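去看了一圈会做家务的机器人,回来把笔记理一理

2021年10月3日

上个月底出差,中间空出一天,朋友Umut Karakaya问我要不要去他们公司的开放日看看。他在Stillitia做软件,公司不大,一共43个人,占了一栋旧纺织楼的两层。楼下是Voltgate,做电池组的,两家共用一个门厅和一台很难喝的咖啡机(我喝了两杯,别问)。

我对机器人的了解基本停留在扫地机的水平,家里那台经常把自己卡在阳台门槛上,所以去之前就想好了,只问一个问题:到底什么时候能有个东西帮我收拾屋子?下面写的都是外行看热闹,懂行的朋友请多包涵,有说错的评论区告诉我。

签到的时候每人发一个挂牌和一双鞋套。我的鞋套有一只是破的,换了一只,又是破的,后来就算了。同一批进去的有十几个人,大部分是学生,还有一对开五金店的夫妻,问的问题比谁都实在,后面会说到。

先看的是车间那边。Stillitia有一条展示用的小线,机械臂从料盘里捡零件,放到一个叫Girkix的分拣台上。Girkix是他们自己的产品,已经卖了一阵子,讲解的姑娘说起来特别顺,一看就是讲过很多遍。速度是真快!零件一个接一个,啪啪啪地落进格子里,我拍了一段视频发给我爸,他回了一句“比你勤快”。

五金店老板娘问,如果料盘里混进别的东西呢?姑娘很爽快,从口袋里摸出一个回形针扔进去。机械臂绕开了它,继续捡别的。再扔一块揉成团的纸巾,它就停下来了,亮黄灯,等人来处理。姑娘说这是故意这么设计的,不确定就停,别硬来。老板娘点点头说,我们店里的学徒要是有这个觉悟就好了。大家都笑。

我的感受是,车间里的活儿,只要东西摆得规矩、种类有限,机器已经干得很好了,贵不贵是另一回事。麻烦在于我家里没有任何一样东西是摆得规矩的。

然后上楼。楼上是研发的地方,说是实验室,其实就是普通办公室,地上铺着灰条纹的地毯,工位之间用隔板隔着。Umut就在这层上班,他带我们走,顺便讲他们在做的家务项目,内部代号Gökçe。我问是什么意思,他说是他小时候邻居家一只猫的名字,项目立项那天随手填的,后来懒得改了。

Gökçe这个项目想做的事情听起来特别没劲:开柜门,拿东西,放东西,关柜门。一个学生小声说“就这?”,Umut听见了,也不生气,说你现在回想一下,你今天早上开过几次柜门。我想了一下,拿杯子一次,拿袜子一次,找充电线开了三个抽屉……确实,我一天到晚都在干这个。

他说拿和放里面,放比拿难。拿的时候目标就在那里,抓住就行。放的时候得先想好往哪儿放,那个地方够不够大,里面已经有什么,手伸进去以后还退不退得出来。尤其是往隔层里塞扁平的东西,书啊盒子啊板子啊,人是靠手指肚去蹭那条边,蹭着蹭着就进去了,自己都不知道怎么做到的。
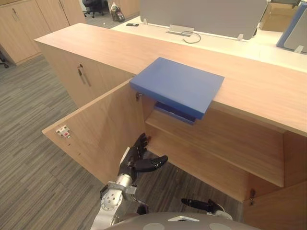

还有一个我以前从来没想过的问题,就是柜门本身。门一打开,它就变成了一个新的障碍物,手臂绕过来的时候很容易磕上。人会很自然地侧一下身子,或者用手背把门再顶开一点。机器得先知道门现在开到什么角度,再决定从哪边进。Umut说他们早期有一段时间,十次失败里有一大半跟物品没关系,都是跟门较劲。

我问他那现在成功率多少。他很狡猾,说要看你怎么算。同一个柜子、同一个东西、同样的摆法,连着做100次,结果相当好看。换个柜子,门轴换到另一边,就难看一截。再把东西换成软的,比如一件没叠的毛衣,他做了个手势,意思是别提了。

我又追问了一句,那速度呢?他说比人慢,慢不少,现阶段他们不追速度。这一点我倒是能接受。我出门上班一整天,它在家里慢慢收呗,收到晚上也行啊,又不着急。问题是我得放心让它一个人待着,这个他也承认,离这一步还有距离。

五金店老板这时候问了全场最好的一个问题:它要是把我柜子的铰链掰坏了,算谁的?Umut愣了一下,说这个得问法务。老板说,铰链我店里有卖,便宜,你们可以批发。后来我看见他们真的互相加了联系方式,哈哈哈。

接着聊了一会儿手。我一直以为家务机器人用个夹子就够了,两片一夹,简单结实。Umut的看法是,夹子对付大部分东西都行,而且省心,坏了好修。手指多的好处是碰到奇怪形状的时候办法多,可以托,可以勾,可以一根手指去拨。代价是每多一个关节就多一处要调、要校准、会松的地方。他们团队内部对这事有两派,午饭时间经常吵,他自己是“看情况派”,两边都嫌弃他。

说到午饭,开放日管饭!每人一份米饭配炖豆子和烤茄子,味道出乎意料地好。我跟一个学机械的女生坐一桌,她说她来之前以为会看到那种能跳舞能翻跟头的,结果看了半天怎么往柜子里放东西,有点失望,可是吃着吃着又说,她妈妈手腕做过手术,拧瓶盖和开重一点的柜门都费劲,如果真有个东西能替她做这两件事,跳不跳舞无所谓。我觉得她说得挺对的。

下午有个不长的座谈,来了很多楼下Voltgate的人,主要讲续航和充电。这部分我听得半懂不懂,只记住一点:在家里用的机器,大家嘴上说要聪明,真到用的时候最先抱怨的往往是没电和太吵。想想我家的扫地机,好像确实是这样,我骂它“笨”的次数和骂它“又没电了”的次数差不多。

提问环节有人问价格,台上没给数字,只说家用版本还没有时间表,十一月会先放两台到一家合作的养老公寓里试,做的也就是取东西、放东西这几样,旁边一直有人跟着。我挺想知道试完以后住户怎么说,已经拜托Umut到时候告诉我了。

那么回到我的那个问题,什么时候能有机器帮我收拾屋子?我的结论(纯个人,请随便反驳):

车间里重复的活儿,现在就行,早就行了。

家里单一的一件事,在它熟悉的那个柜子跟前,看着是快行了,慢一点,得有人盯。

“把客厅收拾一下”这种,我看还早。光是“收拾”这两个字就够它想半天的,那本摊开的杂志是没看完还是该扔?我老公都搞不清楚,每次都给我收错地方,何况机器。

有点出乎我意料的是,看完以后我对它们的耐心反而变多了。以前看网上那种视频,机器人慢吞吞伸手去够一个东西,我都是快进的。这次自己在旁边听人讲了一下午,回家开橱柜拿碗的时候忽然停了一下,看了看自己的手是怎么拐进去的,还挺复杂的。我老公问我站在那儿干嘛。

最后说点实用的。他们的开放日一年就两回,报名要早,这次名额放出来很快就满了。从火车站坐公交过去要换一次车,下车以后还得走一段上坡路,别穿高跟鞋。门厅的咖啡不要喝,马路对面有家小店的红茶很好,还送一块芝麻饼。带小孩的话,车间那边有黄线,小朋友得牵住。车间可以拍,楼上拍照要先问一声,我问了,都挺好说话的。

Girkix那段视频太大传不上来,想看的留言,我单独发。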